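Bench diary, Ustadari cell, April

Started on the equipment plan before the first run, with the coffee still too hot to drink. The request has to go in as one sheet this time, spares and capital items together, and the form has no field for freight. Last year freight went under "other" and came back with a question mark next to it. I have put it in the unit prices and written so in the notes.

Amount left on the line for this cell: $1,725. That has to cover both arms, the enclosure and anything the wrist cameras need until the new budget opens. It does not cover a third arm, which somebody has again written on the whiteboard. I left it on the whiteboard and kept it off the sheet.

The morning was for the storybook box and the small doll. I ran the set with the arms as they are, no parts changed, and kept the wear list open next to me so that every item on it would come from something I had looked at today. The old list was copied forward from the last one, and the one before that, and still had a line for a foot pedal we gave away.
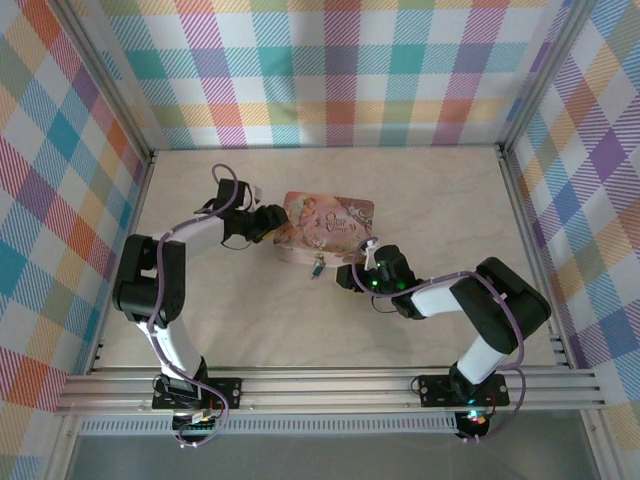 Page last changed: April, 16:40

Cables first. Each arm carries its purple cable on the outside, with a high loop over the left wrist and a wide one around the right gripper. The loops give the wrists enough slack for full rotation, and they also put the cable in the way of the overhead view when the left arm reaches across. I have been asked twice whether we want a proper cable guide. My position in the plan:

– One spare cable per arm, same length as fitted. Dradent quotes $114 for the pair.
– No guide this period. The guide needs a drilled forearm cover, and a drilled cover means the arm is out of use while we wait for it.
– Hook-and-loop ties from the general store, no line on the sheet.

I went back and forth on the length. A shorter cable would sit closer to the forearm and take less room over the table. It would also pull on the connector at the base when the elbow folds, and the base connector is the part I would least like to replace. Same length as fitted, then. Dradent wants the length stated from shoulder of connector to shoulder of connector, and I have to remember that the drawing in the binder measures to the tips.

Checked the screws on both base plates at the rail. One on the left side took a small turn. Marked all of them with paint pen afterward so a visual check will do next time. The front rail has plenty of groove free between the plates, which matters for the later item on arm spacing.

Ran the box until late morning. The box is a good test piece for planning purposes: hard edges, rounded corners, a printed lid with a lot of detail, and small parts that go with it. It asks for two arms. I have tried to write the gripper item around this kind of work and to forget about the foam blocks, which anything can hold.

Gripper fingers second. This is the item I expect to argue about. A full replacement set from Sillov, both arms, is $208. The printed ones from our own shop cost almost nothing on paper, but the shop queue is long and the last batch had one finger with the inner face out of flat. It took me an afternoon to find that, and the afternoon was not on anyone's sheet. I have entered the Sillov set as the purchase and the shop set as the fallback, in that order, with the flatness tolerance written out.

Color is to stay yellow. The segmentation step expects it, and I would have to redo the masks for any other shade. Sillov lists the same shape in gray at the same price. The order text must say yellow, twice if there is room.
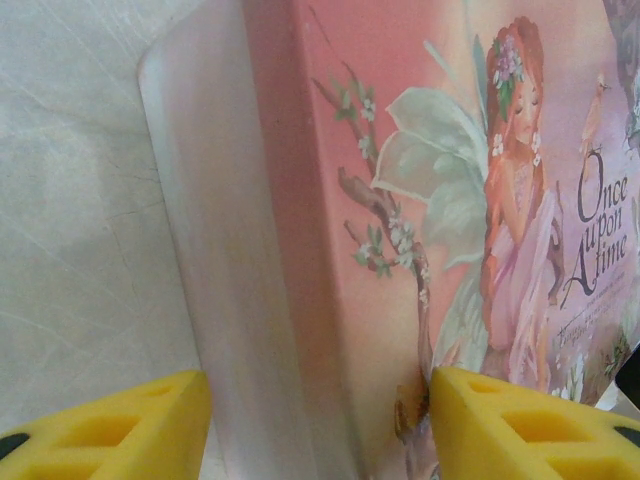

Wrist camera over the fairy lid, yellow fingers at left and right.

The wrist view is the one I keep coming back to for the camera item. Large lettering on the lid comes through well enough to read, "Once Upon A time" with its long curl on the A. The small lines under the title do not, and the near side of the box goes soft. For grasping this is acceptable. For the reading tasks planned under Ustadari it is not, and those tasks are the reason there is a camera item at all.

Options as I see them:

– Keep the present wrist cameras and refocus a little farther out. Costs an hour per arm and a new calibration. Near side gets worse.
– Buy one Tai module, fit it to one wrist, compare. Costs the module plus a bracket.
– Buy two Tai modules. Costs most of what is left, with no comparison made first.

I prefer the middle one. The Tai data sheet gives a closer minimum focus distance, but the housing is deeper than ours and I don't know yet whether it clears the wrist when the gripper is turned in. I asked for the outline drawing at lunch. If the drawing is no good I will cut a block of foam to the listed dimensions, tape it to the wrist and move the arm by hand through the usual range. Should have done this with the last camera.

Lighting is not a separate item. The pale tabletop throws back plenty of light as it is, and more lamps would put glare on glossy lids. I have had the glare discussion before, and it ended with a diffuser that is now holding a door open.

Lunch at the bench. Read the Dradent terms while eating. The quote holds for 30 days, which is less than the usual approval time, so the sheet has to be signed early or the price has to be asked for again. Wrote a reminder into the log header and another on tape on the monitor.

Afternoon: enclosure. The plaid fabric on the three walls is on the list as "to be decided." The argument for it is texture. The fixed camera gets plenty of features from it for registration, and a person tripping past behind the back wall does not end up in the data. The argument against is that the pattern is as loud as anything we put on the table, and a small colored part near the far edge can get lost against it. I measured nothing today on this point. For the sheet I entered plain gray panels at zero cost, status deferred, and a note that we have gray fabric on the roll if a comparison is wanted. The corner posts and side rails stay whichever way that goes.

Arm spacing is the other enclosure question. Moving the right base plate outward on the front rail would give the wrists more room when both grippers come in to the center. It would also take reach away at the far left, and each move of a base plate means redoing the arm-to-arm calibration. No purchase involved, only time, so strictly it doesn't belong on an equipment sheet. I put it in the notes anyway, under "labor, not priced." The form permits notes.
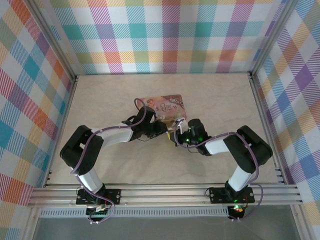
Both grippers in close below the box, small yellow object between the tips.

Work of this sort is where spacing shows. With the two wrists this near each other, the thin wire loops underneath have little room, and the uprights of the wrist housings stand close in front of the lid. A slimmer gripper would help more than a moved plate. Sillov has a slim version, no price on the public list, and I have sent a request. Not going on the sheet without a number.

The base modules are the last item. They are the two small black boards with their wiring, down by the front rail, open to whatever drops. I want covers. A bent sheet cover with a slot for the connectors can be made in the shop from offcut, provided the status lights on the right one can still be seen from the chair. Entered as shop work, low priority. I then raised it to medium after finding a loose washer on the floor near the left side. No idea where it belongs. It is in the tray with the others.

Sheet as it stands at the end of the day:

Cables, pair, Dradent – buy, $114
Finger set, yellow, Sillov – buy, $208
Tai module, one, with bracket – buy if outline clears, price to be confirmed
Base module covers – shop
Gray wall panels – deferred
Slim gripper – waiting on quote
Calibration time – note only

The two fixed prices together leave enough on the line for one Tai module at list and some fasteners. They leave little for a second surprise, and I have no line for surprises this year. The old heading "contingency" was struck out by someone with a ruler.

To do tomorrow: measure cable length both ways and write down which is which. Call Sillov before ten about the shade. Check the foam for the mock-up block, I think the blue stuff is too soft. Move the box and the small parts to the shelf in the same tray, lid side up. Ask where the torque driver went.

Logged out 17:50. Arms parked, power off at the wall.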